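How to Try Out a Table-Clearing Robot at Home Before You Give It a Real Chore

Posted Friday, July 3, 2026

People write in to Skiltico all the time asking whether a robot can clear the table yet, and my answer is always a long one, so I finally decided to put it on a page. The short version is "sometimes, with the right bowl, if you set things up for it." The long version is a little test you can run in an afternoon, and I think it will teach you more than any sales video (it certainly taught me more!).

The chore I like best is moving one dish from one table to another. It sounds like nothing, I know. My mother would have done it with a phone against her ear. But it has a reach, a grasp, a lift, a carry and a letting-go in it, and a machine can get stuck at every one of those.

What you need

Two small tables of about the same height, a few dishes you won't cry over, a notebook, and your robot with its hand properly charged and warmed up according to its own manual. Wipe the tables first, and put away anything breakable that you care about.

Step 1. Set the tables close together, with a gap narrow enough that a dropped spoon is the worst thing that could go through it. Leave yourself room to stand near the stop button. I mean this one seriously, so please don't do the test alone with the button across the room.

Step 2. Pick your first dish. Start with something dull and solid, like a steel plate or a plastic cup, and save the glass for later. Clear glass is hard on the cameras, which tend to see the table through it, or a bright spot of light where the rim ought to be.

Step 3. Put the dish near a corner, within easy reach, and ask for the pick. Then keep your hands to yourself, which is the hardest part of the whole business for me. I always want to nudge the thing over half an inch.

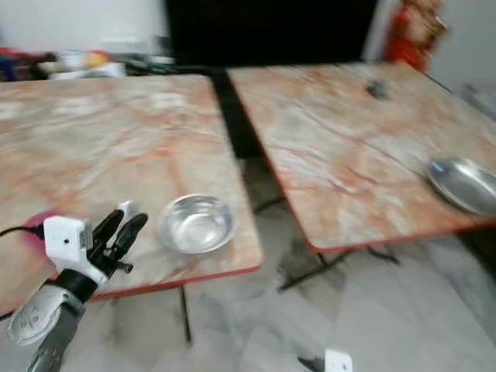 Step 4. Write down what happened, and be fair about it. I use three marks: done, done with help, and not done. If you moved the dish even a tiny bit to make it easier, that counts as help. Note the time too, because a bowl that takes a minute and a half to cross over is a different sort of helper from one that takes ten seconds.

Step 5. Repeat it more times than you feel like. When I ran my last round with the Fahy software I did 33 tries and got 7 that needed no help from me at all. If I had quit after the first good one and called my sister, I would have told her the future had arrived.

Step 6. Now change one thing. Turn on a lamp, or swap the dish, or pull a table a few inches away. Go back to the old arrangement in between, so you know which change did the damage.

So can it do the chore? Mine can carry a steel plate on a good day, and I would not hand it my wedding glasses. I'll run the whole thing again in September with the Civik grip settings and add the numbers to this page.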